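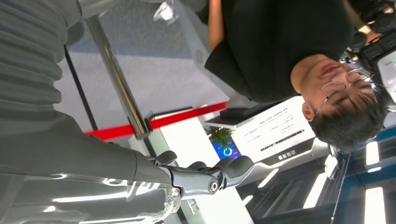
Ticket: Proxy vote totals do not match the share register
Product: Curkura shareholder meeting module
Opened by: Marisol Whitfield, company secretary's office, Trendlow
Assigned to: Heino Vanags, Curkura support
Priority: High
Status: Resolved

Marisol Whitfield, 9:12 a.m.
We are getting ready for our annual general meeting in April and the proxy report is wrong. The register shows 2,404 holders entitled to vote. The proxy report shows 2,078 holders in the "eligible" column. Both were run this morning with the same record date. Resolution 7 (the emissions reporting policy) is a special resolution and needs 75 percent of votes cast, so we need these numbers right before we send anything to the scrutineer.

I have already logged out and back in, run the report again in a different browser, and checked that the record date is the same on both screens. No change.

Heino Vanags, 9:40 a.m.
Thanks. Please send the register export as CSV and the proxy report as CSV, not PDF. Also tell me if you have more than one share class set up for this meeting.

Marisol Whitfield, 10:05 a.m.
Both files attached. We have ordinary shares and a small B class left over from the Prurard merger. Both classes vote on all resolutions.

Heino Vanags, 11:31 a.m.
I compared the two files by holder number. 326 holders are in the register and missing from the proxy report. All of them came over from Prurard. The ordinary class looks fine except for people who hold both classes, and those are counted once, as they should be.

In the meeting setup, can you open Classes and check if "B" has a tick under "Votes at this meeting"?

Marisol Whitfield, 11:48 a.m.
It has a tick. I unticked it, saved, ticked it again and saved. The report still says 2,078.

Heino Vanags, 1:15 p.m.
I see the same thing on our side, so I have passed this to Wing-sze Peng on the data team. Please do not send out any more proxy forms until she has looked – forms created now would leave out the same holders.

Wing-sze Peng, 2:52 p.m.
Found it. The Prurard holders were loaded with class code "B " with a space at the end. The register screen ignores the space. The proxy report does not, so it treats them as a class with no votes. I have corrected the code on the 326 records. Holdings and addresses were not touched.

Steps for you:
1. Go to Meeting > Data > Rebuild entitlement list. It takes a few minutes.
2. Run the proxy report again.
3. Check the vote total for each class against the register.

Marisol Whitfield, 3:30 p.m.
Rebuild done. The report now shows 2,404. Share totals match for both classes. One more thing: 59 proxy forms had already come back on paper from former Prurard holders and were marked "rejected, not eligible". Do those fix themselves?

Wing-sze Peng, 3:44 p.m.
No. Rejected forms stay rejected until someone reopens them. Filter by reason "not eligible", select all, and choose Revalidate. You need the scrutineer role to do this.

Marisol Whitfield, 4:20 p.m.
Liis Kivi has that role here and has done it. 58 were accepted. The last one has no signature, so that rejection is correct. You can close this.

Heino Vanags, 4:26 p.m.
Closing. Cause: trailing space in class code on imported records. A change request is open so that the import trims class codes.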